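Bottled Tea, Table by Table
Gallery 14: the two-layer bottles

I have been buying bottled tea for this page for long enough to distrust any drink that needs explaining on the shelf tag. The two-layer kind needs a lot of explaining. The tag at the Traltton store tells you the pale part is "the cream" and the dark part is "the brew," and that you should admire it before you shake it. I paid full price for 6 of them and I'm still waiting to be persuaded that the layers do anything for the flavor.

Ukico, who stock the shelf, say the separation is a sign of quality. Maybe. Salad dressing separates too. Gallery 13 had the Gisex cold brews, which looked like plain tea and tasted like plain tea, and I had fewer complaints.
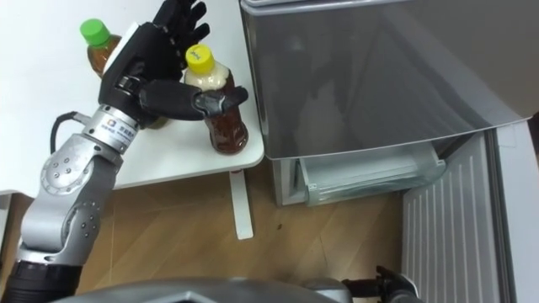 Yellow cap, milky beige over reddish brown. The green cap to its left has amber-brown tea in it.

I'll give the yellow cap this much: it's easy to find in a crowded fridge. Clear ribbed plastic does a tea no favors, though. Every cloudy patch shows, and a drink that looks half finished had better taste good once it's mixed. Mine tasted like sweet milk with a tea bag waved over it. A reader in Lu wrote in to say I should let it stand for 30 minutes after shaking. I did. It was warmer.

Comments on the last gallery are closed. If you want to argue for the layers, the form is on the contact page, and please say which cap color you bought.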